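Home | Collections | Files | Changes | Contact

# Ponside Tabletop Things

README for the folder `white_table`, kept by Waqas Lashari
Last edited: 2026-05-30

This folder is a collection of small everyday objects on a white table. It is made for people who write object lists and want ordinary things to practice with.
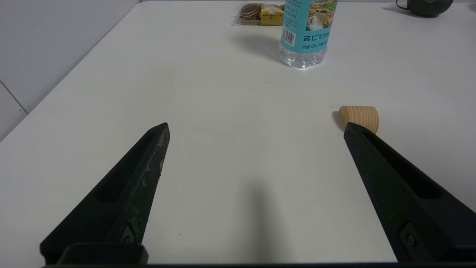
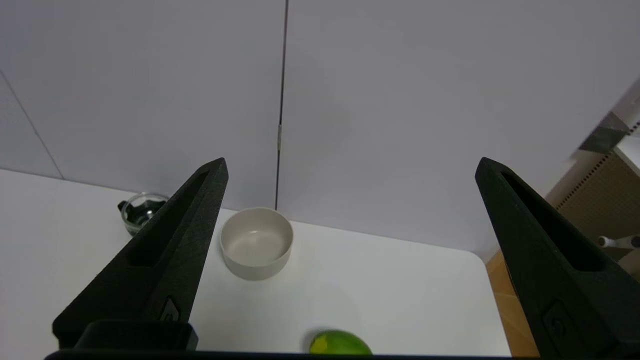
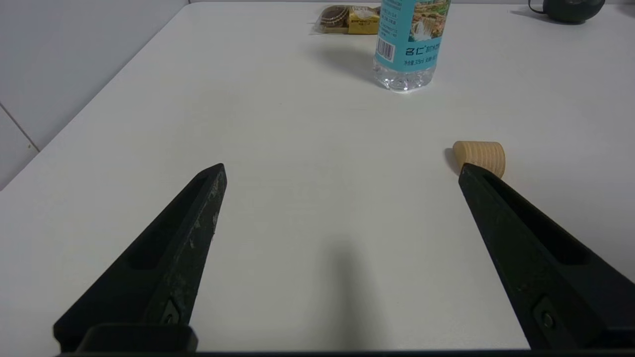

## What is in the folder

The pictures are sorted in 16 subfolders, and each subfolder has one text file named `objects.txt`. In this file every object has one line: first the short name, then the material if I am sure of it, then a note. When I was not sure, I left the material empty. Please do not fill it by guessing.

## How the names are chosen

- `bottle` is for drinks with a label. The language of the label goes in the note.
- `bowl` is only for round dishes with a wall. Flat ones are `plate`.
- `citrus` is for every green or yellow fruit of this family. I had `lime` and `lemon` before, but the two were mixed too often.
- `plug` is for corks, pegs and similar short cylinders.
- `glass_small` is for cups and small pitchers of clear glass.
- `snack` is for packaged food, also when the text on the package is hard to read.

An object which is half hidden still gets its line, with the word `partial` in the note.

## Known problems

In three subfolders the notes are still in my first spelling, so `gray` and `grey` are both there. Search for both of them. Clear glass and clear plastic were confused in 5 lines, and I will correct this in July. Shadows are not listed as objects.

## Use

You may copy and change the lists. If you find a wrong name, send me the subfolder and the line number, it is enough.

Related items

- Fliltorham Kitchen Shelf List
- Qureshi Cups and Bowls, 19 sets
- Monon Label Notes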